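손으로 가르치는 사람들
화장실 문 하나를 열기 위해 필요한 시간에 대하여

글: 할라 하다딘(Hala Haddadin)

저는 한국어로 기사를 쓴 지 아직 오래되지 않았습니다. 그래서 취재를 할 때는 모르는 단어를 수첩 왼쪽에 적고, 들은 이야기를 오른쪽에 적습니다. 나르케로(Narkero)의 작업장에 처음 간 날에는 왼쪽이 더 빨리 찼습니다. 시연, 원격 조작, 에피소드, 라벨. 그중에서 가장 많이 들은 단어는 '시연'이었습니다. 여기에서 시연은 손님 앞에서 제품을 보여 주는 일을 가리키지 않습니다. 사람이 로봇의 팔을 움직여서 어떤 일을 처음부터 끝까지 한 번 해 보이는 것, 그 한 번을 시연이라고 부릅니다.

나르케로는 집 안에서 일하는 로봇에게 동작을 가르치는 작은 회사입니다. 가르친다고 해도 말로 설명하는 것은 아닙니다. 조작자가 두 손으로 조종 장치를 잡고 움직이면, 로봇의 두 팔이 같은 동작을 따라 합니다. 그동안 카메라의 영상과 관절의 각도가 함께 저장됩니다. 이렇게 모은 기록을 학습 시스템에 넣으면, 시스템은 어떤 모습이 보일 때 팔을 어떻게 움직여야 하는지를 조금씩 배우게 됩니다.

제가 만난 데밍 장(Deming Jiang) 씨는 수집 팀을 맡고 있습니다. 그는 예전에 공장 자동화 일을 했습니다. 공장에서는 부품이 언제나 같은 자리에 있었고, 로봇에게 그 자리를 정확히 알려 주면 일이 거의 끝났다고 합니다.

"집은 다릅니다. 수건이 어제와 같은 모양으로 걸려 있는 날이 없습니다. 그래서 자리를 알려 주는 방법으로는 부족하고, 여러 경우를 보여 주어야 합니다."

그의 팀이 이번 계절에 모으고 있는 것은 욕실에서 하는 일입니다. 세면대 위를 닦기, 휴지통의 봉투를 바꾸기, 문을 열고 나가기, 떨어진 수건을 주워서 걸기. 목표는 시연 2000개이고, 제가 방문한 10월에는 1251개까지 와 있었습니다. 숫자는 사무실 벽의 화이트보드에 적혀 있습니다. 하루의 일이 끝나면 데밍 장 씨가 손바닥으로 지우고 새로 씁니다. 숫자가 전날보다 작아지는 날도 있습니다. 검토하는 사람이 좋지 않은 시연을 빼기 때문입니다.

무엇이 좋지 않은 시연인지 저는 여러 번 물었습니다. 처음에는 실패한 것을 뺀다고 생각했는데, 제 이해가 틀렸습니다. 수건을 놓쳤다가 다시 잡은 시연은 대부분 남겨 둡니다. 로봇도 언젠가 수건을 놓칠 것이고, 그때 어떻게 해야 하는지 본 적이 있어야 하니까요. 빼는 것은 조작자가 망설인 시연입니다. 팔이 공중에 멈추어 있고 그 이유가 영상에 보이지 않으면, 시스템은 그 멈춤까지 배웁니다. 초기에 이 회사의 로봇은 서랍 앞에서 꼭 한 번씩 가만히 서 있는 버릇이 있었습니다. 기록을 거슬러 찾아보니, 한 조작자가 서랍을 열기 전에 늘 동료와 이야기를 나누었다고 합니다.

이 이야기를 듣고 저는 제가 한국어를 배우던 때를 생각했습니다. 첫 선생님은 문장 앞에 "그러니까"를 자주 붙이는 분이었고, 저도 오랫동안 모든 문장을 "그러니까"로 시작했습니다. 아무도 그렇게 하라고 가르치지 않았는데도 그랬습니다.

조작자의 하루는 오전 9시에 시작합니다. 한 사람이 19분 동안 조작하고 쉽니다. 왜 20분이 아닌지 물었더니, 저장 프로그램이 20분마다 파일을 새로 만드는데 그 경계에서 시연이 잘리는 일이 있어서 1분 먼저 끝내기로 했다고 합니다. 프로그램은 이미 고쳤지만 19분은 그대로 남았습니다. 쉬는 동안 조작자는 손목을 돌리고 차를 마십니다. 그다음에는 자기가 한 시연을 보고 한 줄의 설명을 씁니다. "수건을 오른팔로 집음, 왼팔로 넘김." 이 설명도 학습에 쓰이기 때문에 맞춤법을 틀리면 다시 써야 합니다. 저는 이 규칙이 조금 무서웠습니다.

저도 조작을 해 보았습니다. 과제는 컵을 옆으로 옮기는 것이었는데, 생각보다 어려웠습니다. 제 손에는 컵의 무게가 느껴지지 않고, 집게가 컵에 닿았는지는 눈으로만 알 수 있습니다. 세 번 밀어서 넘어뜨리고, 네 번째에 옮겼습니다. 제 시연은 모두 지워졌을 것입니다.

장소를 구하는 일도 팀의 큰 일입니다. 작업장 안에 만든 욕실에서만 모으면, 시스템은 그 욕실의 타일과 조명에 너무 익숙해집니다. 그래서 팀은 사람이 실제로 쓰는 집을 빌립니다. 칼보(Calvo)라는 임대 회사가 세입자가 바뀌는 사이에 비는 집을 며칠씩 내줍니다. 욕실은 특히 까다롭습니다. 좁은 곳에서는 두 팔이 서로 부딪히기 쉽고, 거울과 유리와 광택이 있는 바닥이 카메라를 속입니다. 바닥에 비친 전등을 물건으로 잘못 보는 경우도 있었습니다.

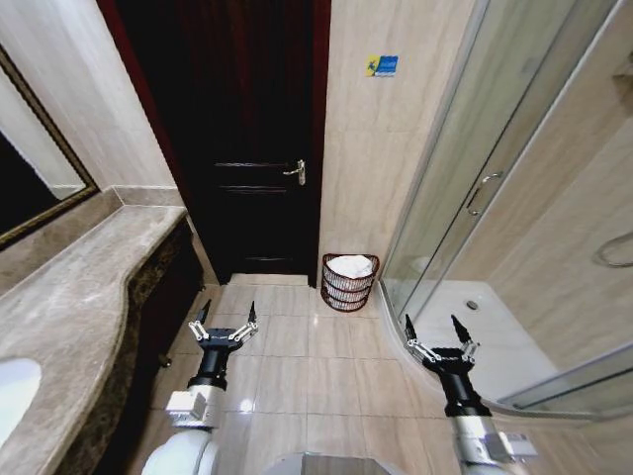
데밍 장 씨는 이런 조건을 피하지 않는다고 말했습니다. 반사가 없는 욕실만 골라서 모으면 수집은 빨리 끝나지만, 나중에 로봇이 들어갈 집을 우리가 고를 수는 없다는 것입니다. 그래서 집 하나마다 불을 켠 상태와 끈 상태를 모두 기록하고, 문손잡이의 모양도 따로 적어 둡니다. 누르는 손잡이와 돌리는 손잡이는 사람에게는 비슷한 일이지만, 손가락이 두 개인 집게에게는 전혀 다른 일입니다. 돌리는 손잡이는 자꾸 미끄러져서 조작자들이 싫어합니다.

모두가 이 방법에 찬성하는 것은 아닙니다. 같은 건물에 있는 트로넥스(Tronex)는 대부분의 예를 시뮬레이션으로 만듭니다. 컴퓨터 안에서는 하룻밤에 욕실을 300개나 만들 수 있고, 손목이 아픈 사람도 없습니다. 두 회사의 직원들은 점심을 같이 먹으면서 이 문제로 자주 다툽니다. 나르케로 쪽에서는 젖은 수건을 컴퓨터로 제대로 만든 것을 아직 보지 못했다고 하고, 트로넥스 쪽에서는 사람의 시간이 너무 비싸다고 합니다. 저는 두 말이 다 맞는 것처럼 들렸습니다.

비싸다는 말은 돈만의 문제가 아닌 것 같습니다. 조작자들의 동작에는 각자의 버릇이 있습니다. 검토하는 사람은 이름을 보지 않고도 누구의 시연인지 맞힙니다. 왼손잡이인 조작자가 그만둔 뒤에 로봇이 왼팔을 덜 쓰게 되어, 지금은 한 사람에게 왼팔로 시작하는 시연을 일부러 부탁하고 있습니다. 그 조작자는 집에서도 왼손으로 양치질을 하며 연습한다고 했습니다.

다음 수집은 서소프(Cirthorpe)라는 동네의 오래된 아파트에서 합니다. 욕실 문턱이 높아서 로봇의 바퀴가 넘을 수 있을지 먼저 재어 보아야 한다고 합니다. 제가 작업장을 나올 때 데밍 장 씨는 화이트보드 앞에 서서 검토가 끝나기를 기다리고 있었고, 숫자는 아직 바뀌지 않았습니다.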